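# Dustetti refillable canister, gray

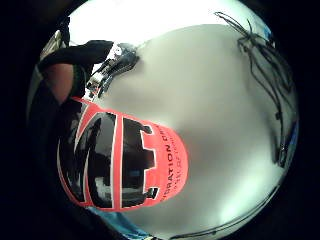 Yulan Xue would like it known that the lid stays on when you drop it, which was her only complaint about the old one. She has had hers under the shop sink since December and refills it on a Sunday. Her one request was for a bigger size, and we don't have one yet.

The Dustetti canister is a round, smooth-sided container for dry goods and powders. The body is a matte silver gray. A coral-red label with a rounded end wraps part of the way around it, printed in large black letters edged in white, with smaller black type toward the end.

It is sold empty. Most people who buy it keep cleaning powder, absorbent granules, plaster or garden lime in it. It also works for pet food if you start with a new one and never put anything else in it.

## What you get

- One canister body
- One screw lid with a sealing ring fitted
- One spare sealing ring, in the paper bag inside
- A sheet of blank stickers for writing the contents and the fill date

The scoop shown in the older Prosach catalog is no longer packed with it. You can still order one on its own.

## Details

| | |
|---|---|
| Item number | 3769 |
| Height with lid | 17 inches |
| Width across the base | 6 inches |
| Finish | Matte, silver gray |
| Lid | Screw type, right-hand thread |
| Dishwasher | No |
| Outdoor storage | Under cover only |
| Price | $45 |

The price is for one canister. Lids and rings are stocked separately and fit every canister with this item number.

## Filling it

Stand the canister on the floor, not on a bench. It is tall for its width and a full one is awkward to lift down. Use a wide funnel or a cut-down bag and stop filling about two inches below the rim. If you fill it to the top, powder gets into the thread and the lid won't turn all the way.

Wipe the rim with a dry cloth before closing. Turn the lid until you feel the ring press, then a little more. You don't need a tool. If it takes a tool to open, it was closed too hard or there is grit in the thread.

Write the contents on one of the stickers and put it on the side away from the printed label. The sticker glue holds well on the matte finish but tends to lift where it overlaps the red label.

## Cleaning

Empty it, tap out what is left, and wash by hand with warm water and dish soap. Take the ring out of the lid first and wash that too. Leave everything apart overnight to dry. A damp ring will cake whatever powder you put in next.

Don't use scouring pads on the outside. They leave shiny marks on the gray that can't be rubbed back out. Solvent cleaners will soften the print on the label. For greasy fingerprints a damp cloth is enough.

## Carrying and stacking

There is no handle. Carry it with one hand underneath and one around the body. Gloves with a rubber palm grip the matte surface better than bare hands do, and much better than cotton work gloves.

Canisters can be stored two high if the bottom one is full. We don't advise three. They will lie on their sides in a rack, but check that the lid is tight, and don't store fine powders that way for long.

## What not to put in it

- Liquids of any kind. The seal is meant for dry contents.
- Hot ash
- Pool chemicals, or anything that gives off gas
- Fuel or oily rags

If you are storing a product that came with a safety label, keep that label with the canister. The stickers we supply are too small to hold the full text.

## Spare parts

| Part | Number per pack |
|---|---|
| Sealing ring | 2 |
| Screw lid with ring | 1 |
| Scoop | 1 |
| Blank stickers | 1 sheet |

Rings wear out faster than anything else on the canister. Replace one when it looks flat on one side or when the lid starts to turn past its usual stopping point.

## Ordering

Orders placed before 2 p.m. go out the same working day. The canister ships in its own carton with card rings at each end. Please keep the carton until you have checked the lid and rim. If either one is damaged, write to Hilde Cuypers at the Clistance warehouse with your order number and she will send the part without asking for the old one back.

Trade accounts are handled by Magnus Tosh. The minimum for a trade order is one full carton of six, and cartons can't be split between delivery addresses.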